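Prernen Pair: Hand-Held Gripper Set, Left and Right

Part no. PR-432
Sold as a pair. Assembled or as a kit.

The Prernen Pair is a set of two hand-held grippers for recording two-handed tasks at a bench. The operator wears nothing on the fingers. Each unit is held in the hand and its jaws are opened and closed directly, so the recorded motion can be replayed later on arms carrying the same jaws. The set was drawn up by Adel Mahrous in a shared workshop and is built there in small batches.

The left and right units use the same jaw mechanism and the same finger pads. The cable exits are handed, and the units should not be swapped between hands once calibrated.

Soft goods are the main use. Rigid blocks are easy for most grippers. Fabric folds, slides under the pad and changes shape between attempts. We run each batch on caps and a wire form before it ships, using the workshop table with taped edges.
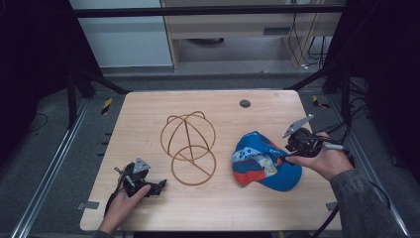
Left and right units at the test table with wire form and baseball cap.

Pads are replaceable and are held by two screws each. The stock pad suits cotton and light synthetics. For slick fabric, order the Fovness pad, which is softer and wears faster. Do not glue pads in place. Adhesive creeps into the pivot and the jaw will no longer close evenly.

Specifications

Jaw travel: 19 mm per side
Cable: fixed at the unit, strain relief fitted
Logging: Pisusard recorder, one channel per hand
Mounting: plate on top of each unit
Duty: indoor bench use only

What is in the box

Left unit
Right unit
Stock pads, fitted
Spare pad screws, 16
Calibration card

The recorder is sold separately. A table and enclosure are not supplied. Drawings for a McAlister-pattern enclosure in aluminum rail are included with the kit version and can be requested with the assembled version.

Setup notes

Fix the table before calibrating. If the table moves, calibrate again. Route both cables away from the work area and leave enough slack for the full reach of each arm. A cable that pulls at the end of a reach will show up in the log as drag on the wrist.

Mark the working area with tape and keep objects inside it. Start each recording with the jaws open and both units at the near edge of the table.

Kit version

The kit needs a 2 mm hex key, a small flat file and more than one evening. Printed parts come cleaned but holes are left slightly undersize. Ream by hand. Units built before the May revision use the older pivot pin, and current pads will not fit them without the adapter sleeve.

Spares

Pads, screws, pivot pins, adapter sleeves and cables are stocked. Quote the part number and the hand when ordering a cable.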